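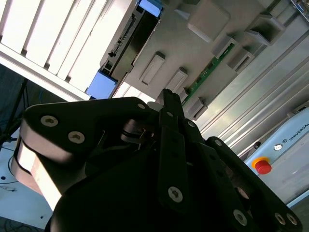

Jirthorpe Amateur Radio Club, minutes of the January meeting, January 6, 2019. Called to order at 7:05, the key having been found in the other coat. July minutes were read and approved, after a correction: the club did not "dominate" the summer contest, it placed 33rd. Fasteners came up again under old business. Members are asked to use countersunk hex-socket screws on the new antenna bracket, silver heads on black metal, and to stop using whatever was in the jar.

Treasury. Balance stands at $536. Dues are owed by five members, all of whom were present and studied the ceiling.

Repeater. The Pruso unit on the Dusumberg hill went off the air twice in December. The Kettunen power supply is suspected - it has been suspected since we bought it. Motion to replace it carried. Motion to decide who climbs the hill was tabled.

Newsletter. Printing 37 copies again. The crossword will return, with clues this time.

New business. A request for better coffee was heard and referred to the person who made it.

Adjourned 8:40. Next meeting same place, bring a chair.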